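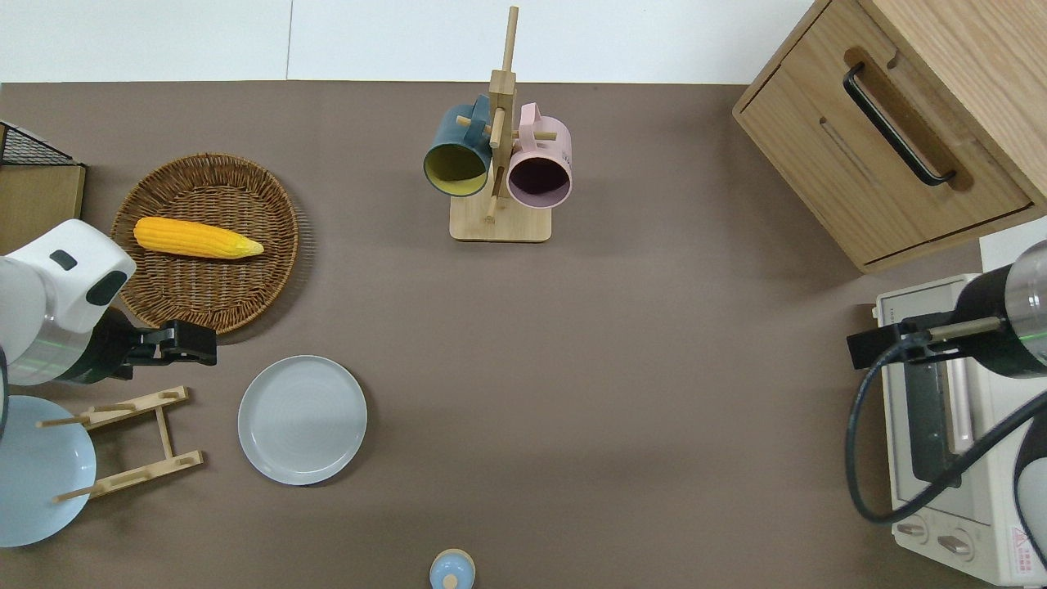

Does anyone else's mug tree lean? I bought mine for 15 dollars and it's fine until I hang a second mug, then the post starts to tip. I've got the teal one with the yellow inside on one side and the pink one across from it, and I'd love to add two more before my sister visits in January. Would glue help?

Iddrisu Akolgo
19 November 2019

Efua Dramani
Check under the base first! Mine had a screw that had worked loose - a quarter turn and it stood up straight. If there's no screw, wood glue is fine, but leave it overnight before you hang anything.

Jusitz
just get hooks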